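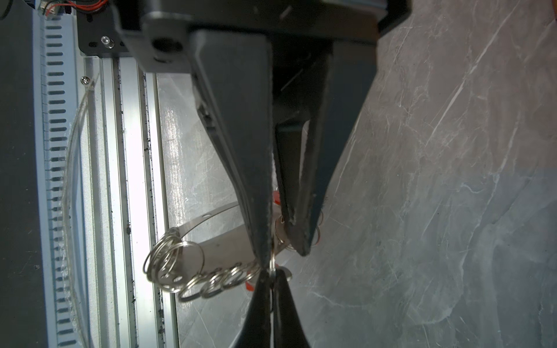
Wrist camera view during the ring job, with the pliers on the wire and both fingers above.

Filed under: Tutorials > Perception > Masks and filtering

Masking the gripper out of wrist camera images

If your detector runs on a wrist camera, a good part of every image is your own gripper. On our cell the fingers come down through the middle of the view, and the first version of our ring detector kept reporting parts on the scuffed inner edges of the fingers. Grey metal rings against a dark grey finger are hard enough without that.

This page covers how we build a mask for the fingers, how we apply it, and how we stop it hiding the parts we want. It assumes you already have the camera publishing and a detector of some kind running. We use Pendo for the pipeline, and the setting names below are Pendo's, but the steps carry over.

1. Record the finger sweep

Clear the bench under the gripper and lay down a plain sheet of paper. Put the arm at its inspection pose. Run the gripper from fully open to fully closed at the slowest speed it allows and record the whole stroke. We take 300 images. Save the finger position with each one, taken from the gripper driver and not from the command, or the fast parts of the stroke will be out of step.

Do this with the cell lighting as it will be in use. Jad Hakim recorded our first set on a bright October morning with the blinds up, and the mask came out ragged all down one finger.

2. Make one mask per opening

Split the stroke into 12 equal steps and sort the images into them. For each step, threshold the image against the paper, then take the union of all the results in that step. Grow the outline by four pixels. Save each as a one-bit PNG, with the step number as the file name.

A single mask for the whole stroke is simpler, and we tried it. It blanks out everything the fingers can ever cover, so you lose most of the area between the tips, where the work is.

The housing, the wiring and anything else fixed to the wrist go in a separate file called fixed.png. Draw that by hand. It took Rania Nassar ten minutes and has not needed changing.

3. Apply the mask after detection

It is tempting to paint the masked area black and hand the result to the detector. Don't. A hard black edge looks like an object, and ours found long thin "wires" all along it. Leave the image alone, run the detector, then throw out detections by overlap:

mask_source: by_opening
mask_fixed: fixed.png
overlap_reject: 0.6
apply: post

With overlap_reject at 0.6, a detection is dropped when more than 60 per cent of its area falls inside the mask. Lower values lose real rings close to the fingertips. We started at 0.3 and the picker kept leaving those behind.

4. Add an exception for held or touching parts

Split rings next to a fingertip are the awkward case. They sit partly over the finger in the image and the mask will take them. For these we keep a second list: any detection that overlaps the mask but touches its boundary within 12 pixels of the tip is marked "near" and passed on with a lower score. The planner may use it to slow down, but may not use it as a pick target until a second view from another angle agrees.

The tip position comes from the same lookup as the mask, so there is nothing more to calibrate.

5. Treat tools as their own class

Pliers have two dark jaws that meet at a point, and so do our fingers. Elaine Lacerda labelled 399 images with the pliers as a separate class, and confusion between the two stopped being a daily problem. Don't put tools in the mask. They move on their own, and the planner needs to know where they are.

Thin wire is still poor. If the wire matters for your task, crop to the plier jaws and run a line fit on the crop at full resolution. The general detector will miss it more often than it finds it.

6. Check it

Replay a recorded job with the mask outline drawn on top and step through it by hand. Look for:

- the outline lagging behind the fingers (wrong timestamp on the position)
- rings that vanish as the gripper closes (step boundaries too coarse)
- detections sitting still while the arm moves (something missing from fixed.png)

Our test recording is 2089 images long. Fouad Awwad's script prints the image number for each dropped detection, and you can jump straight to those in the viewer.

Redo steps 1 and 2 whenever the fingers are changed or the camera bracket is loosened. fixed.png needs redrawing only in the second case.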